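How do you work out someone's birth year when every site says something different?

Posted in Biographies and Family Facts
Asked by Evdokia Zacharopoulos

Hello everyone, I hope this is the right corner of the site for this. I write short life stories of local performers for our library newsletter in Huson, and I've done 18 of them so far with hardly any trouble. The one I'm on now is a singer who had a small but loyal following on regional radio, and I can't for the life of me settle how old she is.

One celebrity page gives her birth year as 1961. Another says 1964, and then two lines further down gives an age that only works if she was born in 1963. A third has the right day in June (her fan club always sent cards that week, so I'm fairly sure of the day) but puts her birthplace in Pranden, when her own album notes say she grew up in Cheon and moved to Pranden for school. They all say her net worth is exactly the same amount, which makes me think they've been copying from each other.

I did write to the address on her old record label's page, but my letter came back. I don't want to bother her family over something so small, and I also don't want to print a wrong age about a real lady who might pick up the newsletter and read it. Is there a sensible order to look things up in? And if I can't find out for certain, is it all right to leave the age out altogether? My editor likes to have it in the first line, and she wants the piece by Thursday.

Thank you in advance, and sorry for the long post. I do tend to go on.

3 answers

Anastasia Karagiannis

Hello Evdokia, and please don't apologize, I enjoyed reading it! I did this sort of thing for years for a theater club's program notes, and I got two ages badly wrong before I learned to slow down, so you're already ahead of where I was.

The first thing I'd do is put the celebrity pages to one side. They're fine for a hint, but most of them take the birth year from one place and let the age update itself, or don't update it at all, which is how you end up with a page that disagrees with itself two lines later. If three of them match, that may still be only one source wearing three hats. You spotted that with the net worth, and I'd trust your nose on it.

Then I'd go looking for things printed early in her career, before there was any reason to shave a year or two off. School yearbooks are lovely for this. If she went to school in Pranden, the public library there may well have a shelf of them, and a graduating class narrows the year down nicely. It won't prove it (people skip grades, people start late), but if she's in the senior class of 1979, then 1961 looks a good deal more likely than 1964. 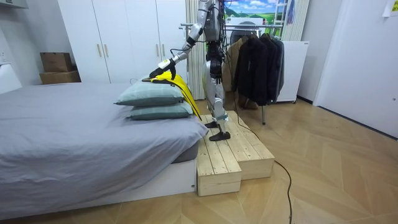

After yearbooks come the newspapers, and I mean the small ones. Talent show write-ups nearly always gave a young person's age. "Local girl, 17, takes first prize" is worth more to you than anything written once she was known, provided you have the date of the paper as well. Do the subtraction both ways, before and after her birthday. If the write-up came out in March and her birthday is in June, she hadn't had that year's birthday yet, and you'll be a year off if you forget it. I keep a slip of paper next to me with the sum done out in full, because I can't be trusted to do it in my head.

Wedding announcements sometimes help too, and so do the printed sleeves of first records. I once found a birth year in the thank-you notes on the back of a single, where the singer's mother was thanked for "putting up with me since 1958." You never know where it will be!

About the birthplace, I'd go with her album notes. "Grew up in Cheon" is her own wording, and you can use it just as it is. It doesn't say she was born there, mind you, so I'd be careful not to turn it into that. People are often born in whichever town had the hospital.

As for leaving the age out – yes, absolutely. I've done it many times and never had a single complaint. Try opening with her first song or the year she first went on the air, and your editor may find she likes it better. If she insists on something, "born in the early 1960s" is true whichever page turns out to be right. I'd also put a little note in your own file saying where each fact came from, so that when somebody writes in (and somebody will, with an old program in hand) you can see quickly whether theirs is the better source.

I'd love to read it when it's done. Do you post the newsletter anywhere?

zakeo_reader

Just average them. Kidding. Check if her fan club did a milestone birthday issue, fans usually know. My aunt's club had nearly 3000 members and they knew every cousin.

porchlight8

Agree with the yearbook idea. One thing to add is to watch out for another person with the same name. I spent weeks on a drummer and had him down as eight years older than he was, all because there were two of them in the same county and I had the wrong one's graduation. Check the middle initial every time.

Also, if the label's page still lists a catalog number for her first single, ask the library whether they have the trade listings from that year. Mine was number 2283 and the listing had a two-line bio with his age in it. The librarian found it for me in the time it took to drink a coffee.

Evdokia Zacharopoulos

Thank you all so much, what a kind group. Anastasia, the Pranden library does have the yearbooks and a nice young man there is going to look through 1978 to 1982 for me. I've told my editor we're going with "early 1960s" unless he calls back in time. And yes, the newsletter is on the table by the front door at the Huson branch, and I'll gladly mail you one if you send me a message with your address.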